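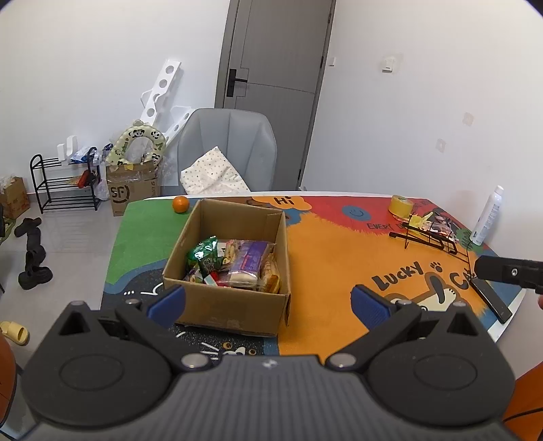 A box on the table, with the colourful mat under it

Can a local branch change its candidate after the members have voted?

Asked in: Parties and elections, local level

Hello to all. I am a member of a party branch in Mostyn for three years, and English is my second language, so please excuse me if some terms are wrong.

In December our branch held a meeting to choose the candidate for the Eltier ward. There were two names. 90 members voted and the result was read out the same evening, with a difference of 19 votes. I have my own notes from the meeting, and the minutes say the same.

Last week we received a short email from the district office in Varer. It says that the selection is "under review" and that the district executive may propose another person. No reason is given. The branch chair told me on the telephone that he also does not know the reason, and that we should wait.

My questions are these. Has the district the right to do this when the vote was correct? Is there a time limit for such a review? And can ordinary members see the reason, or is it only for the chair? I do not want to make a scandal before the election. I voted for the person who lost, so I am not asking for my own benefit.

Aníbal Mamani

3 answers

Answer 1 (marked as helpful by 5 readers)

It depends on your party's rule book and much less on the general law. A party is in most places treated as a private association, and the members agree to its rules when they join. So first find the part which is called "selection of candidates" or similar. Look for the words "endorse", "approve" or "ratify". In many parties the branch vote is only the first step, and the district must endorse the person before the name goes on the ballot paper. If your rules say this, the district can refuse, but often it must follow a procedure.

Then check who is allowed to name the replacement. To refuse a candidate and to impose another one are two different powers, and I have seen rule books which give the first to the district and leave the second with the branch. In that case you would have a new meeting and a new vote.

About the time limit: some rules have one, many have none. The practical limit is the closing date for nominations, so ask the election office for this date now. If the district waits until the last days, there may be no time for a second meeting.

About the reason: the candidate normally has the right to hear it. Members usually do not, especially if it is a personal matter. You can still write to the district secretary and ask under which rule the review was opened. They can answer this without saying anything private. Send it in writing, keep it short, and ask the chair to sign also if he is willing.

Answer 2

They do what they want, it is always like this before an election. In Prasteo we voted and then another name was on the leaflet. Half of us stayed home.

Answer 3

I agree with the first answer and would add one point. Ask if there is an appeal body at regional or national level. In my party an appeal must be signed by 5 members of the branch and sent before the new candidate is confirmed, afterwards it is too late. It may be different in yours.

Also, please keep a copy of the minutes and the attendance list at home. Check that the notice for the meeting was sent early enough to everybody. A late notice is a common ground for such reviews, and it can be a true mistake of the branch with no bad intention from the district.

Comment from the asker

Thank you. I found the paragraph, and it says "endorse". It does not say who names another person, so I will write to the secretary in Varer and ask about this.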